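5.3 Comparing finger sets on the hand-held gripper

The Rodanex sheet promises that ribbed fingers "hold anything." Treat that as a claim to be tested. Run both finger sets on the same objects before you order more.

1. Fit the first finger set and close the gripper fully by hand. The fingers should meet evenly along their length.

2. Start a recording and pick up each test object 10 times. Count a slip as a failure, even if you catch the object afterward.

3. Change to the second set and repeat with the same operator. Results from two operators can't be compared - Harriet Escobedo's early numbers had to be thrown out for this.

Note: A good score on blocks says very little about thin or soft items. Include at least one of each.

Caution: Keep your own fingers clear of the ribbed surfaces while the gripper closes.

4. Before moving on, play back a few seconds of video. Both black fingers should show low in the view, meeting in a raised point, with the room visible beyond them.

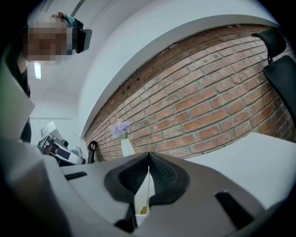
5.4 Logging the results

1. Save the recordings under the name of the finger set, and enter the failures in the Enine log the same day.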